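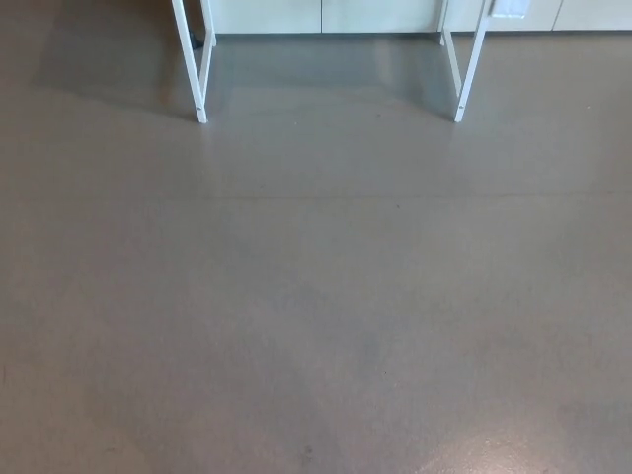 Marisa reckons the leadership poll is no good to anyone until we sort the landline half, and she said so twice before I had my coat off. Her line — you can't weight your way out of a sample where hardly anyone under 35 picked up. Fair enough. Told her I'd rerun it without landlines and see how far it moves.

Fri, morning

Reran. Mobile only gives 169 completes. Thin, but the order of the candidates doesn't change, only the gap. Falcão still in front, Quintela closes up a fair bit. Left both versions in the shared folder, the one with _mob on the end is the new one. Don't touch the old one please, Henrique is still pulling tables from it.

Weights: age by sex by region, same as last wave. Region is the headache again. Gernemden has 20 respondents and the trimming rule kicks in on nearly all of them. Tried folding it in with Fullcombe. Looks better, but the two vote nothing alike so not sure I beleive it. Parked.

Question wording. Chaimae went back through the recordings and found the interviewers reading the head-to-head in a fixed order, Falcão first every time. Script says rotate. The rotation flag is in the file but it's blank for all of the first night. So — first night is suspect for Q7 and Q8, fine for the rest. Vote intention is Q4, not affected.

Undecideds. 53 in the full file said don't know at Q4, and 20 of those leaned when pushed. Have been reporting leaners in with the decided. Marisa wants them shown seperately this time. I don't mind, as long as we go back and do the June wave the same way, otherwise the trend line is rubbish.

After lunch

Rang Gokard about the rotation. They'll look at the dialler settings and ring back. No promise of a refield. Asked for the first night to be redone at their cost, got a long pause.

Adebisi tables came out with the wrong base on the favourability page, all respondents instead of those who'd heard of the candidate. Fixed the filter, reran, checked two by hand. OK now.

To do
— Q7 with and without first night, side by side
— ask Henrique if he's used the old Gernemden weights anywhere
— leaners split, both waves
— chase Gokard Friday arvo if no call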